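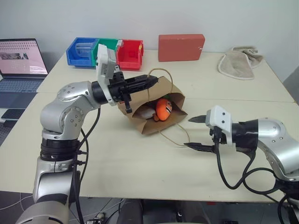
**Second arm: worth the money for a small packing bench?**

**gumleaf_ops** — September 4, 2022
We pack soft toys into bags and cartons. I have two quotes for a two-arm bench, one from Tidemo and one from Clotus. Tidemo is 3,000 dearer but includes grippers and spare fingers. Budget closes in March. Has anyone bought from either?

**benchrat**
Clotus, 3 years. The arms are fine. Budget separately for fingers and pads, they're consumables. I'd also start with one arm.

**gumleaf_ops**
One arm was my first plan. Paper bags are the trouble — they tip over and the mouth folds shut, so I want the second arm to hold them.
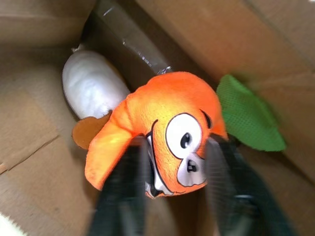 Cartons are easier, and I'd consider a single arm if we only did those.

**palletjack10**
Disagree with benchrat. Adding an arm later cost us more in rewiring than it would have up front.

**benchrat**
Depends on the controller. Ours had a spare port. A bag stand from Quách was 261 and did the holding.

**gumleaf_ops**
Didn't know they made one. I'll get that priced before I sign anything, and ask Tidemo what a set of pads costs.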